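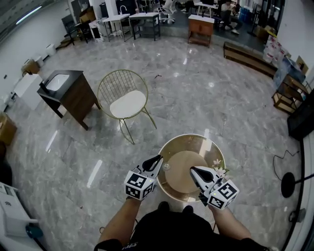 Häufige Fragen zum Verfahren Stekis

2. November 2020 | Projektgruppe Stekis, Hillell
Seite drucken | Per E-Mail versenden

Was wird mit Stekis untersucht?
Stekis ist ein Verfahren zum Lernen von Greif- und Ablagebewegungen aus Vorführungen mit handgeführten Greifern. Untersucht wird, wie weit sich eine so trainierte Steuerung auf einen zweiarmigen Roboter übertragen lässt, ohne dass dieser für die Vorführungen ferngesteuert werden muss.

Wozu dienen die Markerwürfel an den Greifern?
Aus den schwarz-weißen Mustern wird die Lage jedes Greifers im Raum geschätzt. Beim Würfel bleibt in den meisten Handstellungen mindestens eine Fläche auswertbar. Eine einzelne ebene Markertafel ging in den Vorversuchen bei gedrehtem Handgelenk regelmäßig verloren.

Warum wird mit Glas gearbeitet?
Durchsichtige Gegenstände auf durchsichtigen Flächen sind für die Tiefenschätzung der schwierigste Fall im Aufgabensatz. Die Teilaufgabe »Becher auf Glastisch« wurde deshalb gesondert ausgewertet. Stekis verwendet keine Tiefenbilder als Eingabe, sondern Farbbilder und die relative Lage der beiden Greifer zueinander.

Wie viele Vorführungen sind nötig?
Für die Teilaufgabe mit dem Becher wurden 100 Vorführungen aufgenommen. Mit einem Drittel davon (33) ließ sich die Steuerung zwar trainieren, die Anfahrt an den Becherrand blieb aber unzuverlässig - vor allem bei Positionen nahe der Tischkante.

Wie gut ist das Ergebnis?
In der Testreihe vom Oktober gelangen 29 von 33 Versuchen. Die 4 Fehlversuche verteilen sich auf zwei Ursachen: zu frühes Schließen der Finger und Verlust der Würfelerkennung beim Referenzlauf. Ein Versuch gilt als gelungen, wenn der Becher angehoben und innerhalb der Zielfläche aufrecht abgestellt wird.

Sind die Werte mit Pitside vergleichbar?
Nur eingeschränkt. Pitside wertet auch teilweise gelungene Abläufe und setzt den Arm nach einem Fehlgriff automatisch zurück. Stekis bricht in diesem Fall ab. Ein Vergleich nach einheitlichem Protokoll liegt noch nicht vor.

Welchen Einfluss hat die Umgebung?
Spiegelnde Böden und helle Deckenleuchten verschlechtern die Markererkennung messbar. Die Belichtungszeit wird daher vor jeder Aufnahmereihe fest eingestellt. Möbel im Hintergrund werden nicht entfernt; die Steuerung soll mit wechselnden Räumen zurechtkommen.

Muss die vorführende Person geschult sein?
Eine kurze Einweisung genügt. Zu beachten ist die Geschwindigkeit: Bewegungen, denen der Roboterarm nicht folgen kann, werden bei der Prüfung verworfen. Gleiches gilt für Vorführungen, in denen beide Würfel gleichzeitig verdeckt sind.

Sind die Daten öffentlich?
Derzeit nicht. Die Freigabe erfolgt nach Abschluss der zweiten Testreihe am Standort Czarnecka. Gesichter in den Aufnahmen werden vorher unkenntlich gemacht, Tonspuren nicht veröffentlicht.

Zuletzt aktualisiert: siehe Datum oben (Fassung 4)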